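Open day at Plivimine in June, who went?

tihomir_d
Went up to the Plivimine open day in Skendham and had a great time, even with the parking (87 spots, good luck). They had the simulation side running on the big screens and let you pull up different views of the same job. I spent way too long on the close-up one, just me and a speckled yellow-green fruit filling half the monitor!

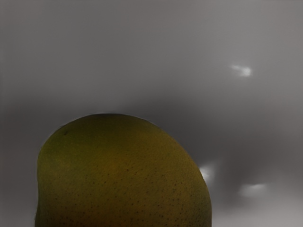
Skendham Robotics Club » Trips and Open Days

The woman running the demo, Rosângela Falcão, told us they had done 1,000 simulated runs before lunch. I asked how many were good and she said 241 of them got thrown out. I liked that she just said it. Doors closed at 4 and I could have stayed longer.

yogatarigan
Was this the same thing they showed at Tautahi? I skipped it because I figured it was all video.

tihomir_d
Nope, way more to it. You could pick the room and the objects, then watch the arm go. My favorite was the wood table with the orange wall, with the gripper down in a gray bowl next to a little yellowish-orange fruit. Cans lying on their sides, an apple, a white cup. I'd love to try that on our club laptop, but I doubt it would run. 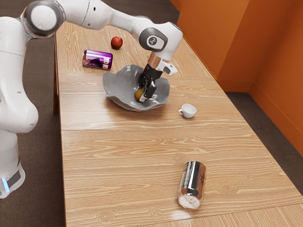 Hina Talpur thinks we're all too easy to please. Her take is that an open day should have real hardware you can stand next to, and if she drives 80 miles she wants to hear motors. She did say the Q&A was good.

edileuza_b
I'm kind of with Hina. Killgate let people drive an arm themselves and my kid still talks about it. Simulation is fine, but it's a screen.

tihomir_d
Fair, but the line at Killgate was brutal and I got maybe one turn. I'd still go back to this one.

yogatarigan
OK, sold. Is there a signup for the next one or do you just show up?

edileuza_b
Signup, it's on their events page. Bring a snack, the coffee cart left early.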